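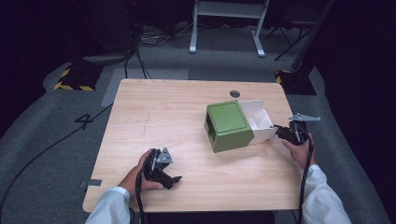 Pridodberg, Jun 18, 2019

Project report: cable faults on the hand-held grippers, table 4
Seren Ellis

1. What the project was

My part of the group project was the two-handed folding box task. The operator holds one gripper in each hand and opens and closes a small olive-green and white box on the table. The gripper positions and jaw openings are logged and later used to train the arm controller. The target for the term was 200 clean recordings. We reached 90 before the fault described below stopped us.

The grippers are the Wornetti pair, each with its own black cable. The logging software is Tralo, which the department already had. I did not change either of them before the fault appeared.

2. What went wrong

In May the right gripper started to drop out during recordings. The jaw opening value would freeze at its last reading while the position kept updating. In playback the jaws stayed open while the hand moved as if it had closed on the lid. Tralo gave no warning, so the bad recordings were saved along with the good ones.

At first I blamed the software and reinstalled it. This took most of an afternoon and made no difference. I then swapped the two grippers between hands. The fault followed the gripper, which ruled out the port on the logging computer because I had left the cables plugged in where they were at that end.

The dropouts were worst when the right hand was held up near the edge of the table. In that position the cable hangs down over the side and its weight pulls on the plug at the gripper. When I held the gripper still and moved only the cable, I could make the reading freeze on purpose.
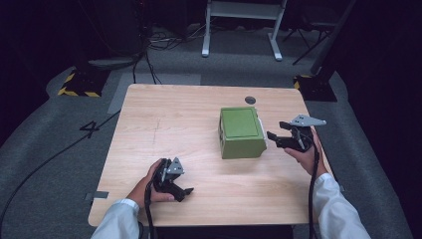 I opened the strain relief and found that the clamp screw had backed out. One signal wire was broken inside its insulation and only made contact when the cable was straight. The left gripper had the same loose clamp, but its wires were still good.

3. Safety

The frozen reading matters more than a few lost recordings. If the grippers had been driving the arm live, the controller would have believed the jaws were open when they were closed, and it would have kept acting on the old value. We had planned a live session for the following week. I asked for it to be put off and it was.

There was also the trip hazard from cables on the carpet. A foot catching a gripper cable would pull on exactly the part that failed. Our risk assessment listed tripping but did not mention damage to the equipment.

4. Repair and changes

I cut the cable back, crimped a new connector and refitted both clamps with thread lock. I added a check to the import script that rejects a recording if the jaw value does not change at all for 3 seconds while the hand is moving. The limit was picked by trial. It still rejects some good recordings where the operator really does hold the jaws still, and these have to be looked at by hand.

After the repair I bent and pulled the cable for about 2000 samples of logging and saw no freeze. That is a short test. Betancur connectors with a locking collar would be a better fix, but they had not arrived when this report was due.

Of the recordings already made, I have kept only the ones that pass the new check. The rest are in a separate folder and should not be used for training.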